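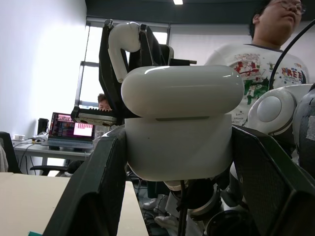 Marlene Coutinho reckons anything that lives in a case is already half lost, and she told me so on Sunday while I was patting down my coat for the third time.

She's got a point. I love my wireless earbuds, I do, but the case is a smooth little pebble that slides into sofa cracks, coat linings and (once) a bag of onions. Why must everything be so tiny? Give me a big one! I'd happily carry a case the size of a lunchbox if I could find it in the dark. Glossy lids look lovely in the shop and pick up every smear by teatime, and long stems are the only bit I can get hold of with cold fingers, so please keep those.

My old wired pair lasted 17 years. I've had this lot since March and I've spent some 200 minutes hunting for them.

Print this page | E-mail this to a friend

Comments

Anderson Brandão: Tie a ribbon round it. Looks daft, works fine.

koltia_kid: Wires tangle though. Have you forgotten?

Marlene Coutinho: It was two bags of onions.

Contact us | © Quintana | Back to top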